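I gave up looking at my phone in the car this spring, and I want to write down how it went before I forget the embarrassing parts. I'm not a reckless driver. I have never had a speeding ticket. But I was one of those people who "only" checks at red lights, and then "only" when traffic is crawling, and you can see where that goes.

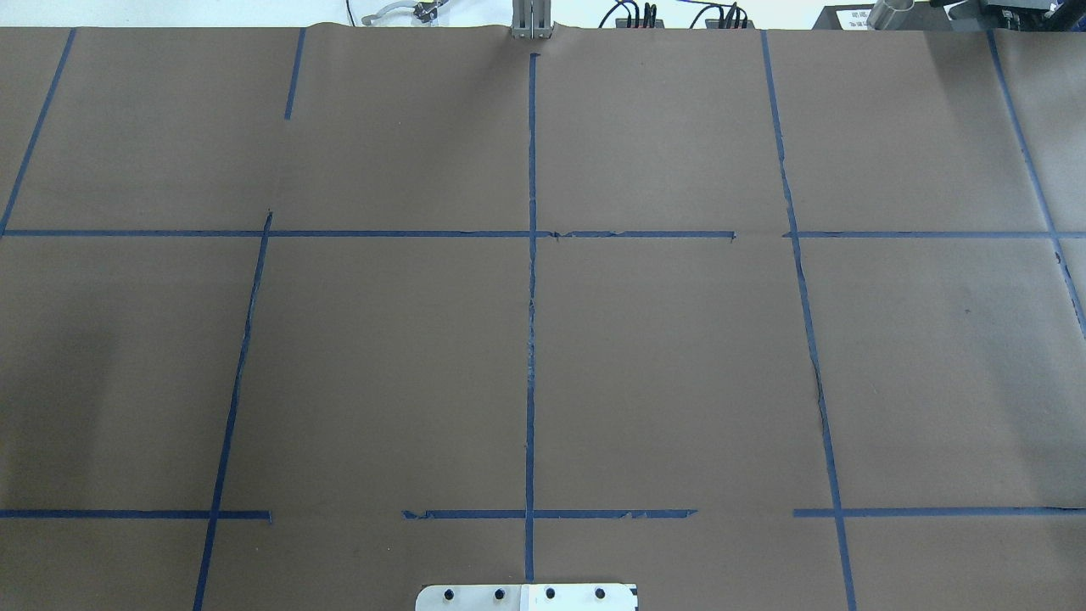
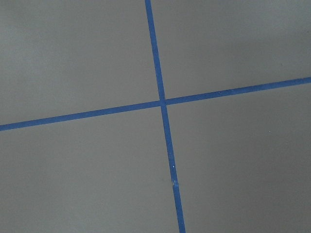
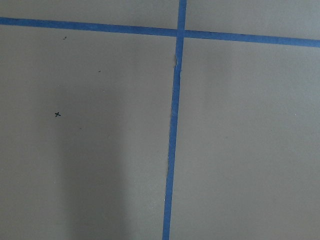
Blue tape lines, three views.

So, what got me started. I drive 40 minutes each way to work, most of it on the two-lane road out of Grerkitville, and one morning in March I looked down to skip a song and looked up to find the truck ahead of me stopped for a left turn. I stopped too. There was plenty of noise and my coffee went all over the passenger seat, but no contact. The guy in the truck never even noticed! He made his turn and drove off, and I sat there with my hands shaking until somebody honked.

I did the math that night at the kitchen table. At 55 miles an hour you cover 80-some feet every second, and I know I had my eyes down for longer than a second. That is a lot of road to drive with your eyes closed.

My first try was willpower. I put the phone face down in the cup holder and told myself I was a grown woman. That lasted until lunch. The thing buzzes and my hand just goes, the same way it goes to the light switch in a room where the bulb is out.

Second try was the do-not-disturb setting that comes on when the car is moving. This one I still use and I'd tell anybody to turn it on tonight. It sends a little text back saying I'm driving, which my mother took very personally for the first week. (She has since been added to the list of people who get through, and she calls to ask if I'm driving. Yes, Mom.) The trouble is that there's a button to say you're the passenger, and I pressed it way more often than I'd like to admit.

Third try is the one that stuck, and it came from Mafalda Brandão, who I took a defensive driving class with years ago and still have coffee with when our schedules line up. She said to put it in the trunk. I laughed, and then I drove home with it in the trunk, and it was the longest drive of my life. I reached for it at every single light. I had no idea I was doing it that much.

By the second week I'd quit reaching. I should say I do need directions sometimes, so on those days I set the route before I pull out, clip the phone up by the vent and leave it alone. If I need to change something, I pull into a parking lot. There's a gas station on Bošković Road that must think I'm casing the place.

Things I've noticed, in no special order:

I get to work less wound up. I used to walk in already having read four emails I couldn't answer.

Other people's phones bother me now, a lot. You can spot it from behind – the drifting, the big gap that opens up at a green light, the little jerk back into the lane. I try not to be smug about it. I was that car in February.

Passengers are useful. My nephew is 16 and he's my official texter when he rides along. He types what I say, word for word, including the parts I say to other drivers, so I've had to clean that up. He starts driving by himself in August and I would much rather he copy this version of me.

And music. I make one playlist on Sunday-night energy, as I call it, and whatever comes on comes on. I have now heard one terrible song 165 times, or it feels like that.

I slipped 2 times that I'll own up to. Once I was waiting on a call about my dad's test results and kept the phone in my lap. I should have just parked and waited, and next time I will. The other time I have no excuse at all, it was a group chat about potato salad.

If you're thinking about trying it, start with the trunk for one week. The glove box didn't work for me, I can reach the glove box. A bag on the back seat might do it if you have short arms. Tell the people who text you the most what your drive times are, so they don't worry when you go quiet, and then just be a little bored for a while. I'd forgotten there's a pond on my route. There are geese on it!

Let me know how it goes if you try, or if you've got a trick for stop-and-go traffic, which is still my weak spot.

Filed under: Everyday Life, On the Road
14 comments | 72 shares

Recent posts
The Great Tire Rotation Argument
Winter Wipers, and Why I Finally Paid for Good Ones
Teaching a Teenager to Merge
What I Keep in My Trunk (Besides My Phone)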